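Reference > Personal care > Shaving > Alum block

Search this reference Go

Alum block

An alum block is a solid bar of potassium alum used on the skin after shaving. It is an astringent: it tightens the skin and slows bleeding from small nicks. Blocks are sold by weight, and a small one is good for about 31 shaves – more if it is kept dry.

Composition

Most blocks are cut from a single crystal or cast from melted alum. Cast blocks, such as those made by Anora, often contain glycerin and look cloudy. Cut blocks are clearer and chip more easily when dropped.
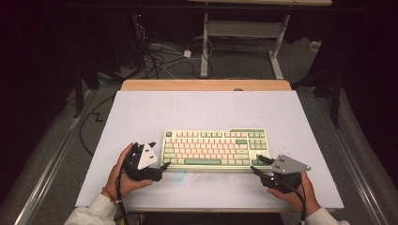

Use

The face is rinsed with cold water and the wet block is passed over the shaved area. The residue is left for a minute or so, then rinsed off. Stinging is common where the blade has scraped the skin.

Storage

The block is rinsed, wiped and left to dry in open air. Standing water pits the surface and leaves sharp edges.

See also: Styptic pencil, Aftershave balm

Categories: Shaving supplies | Astringents | Skin care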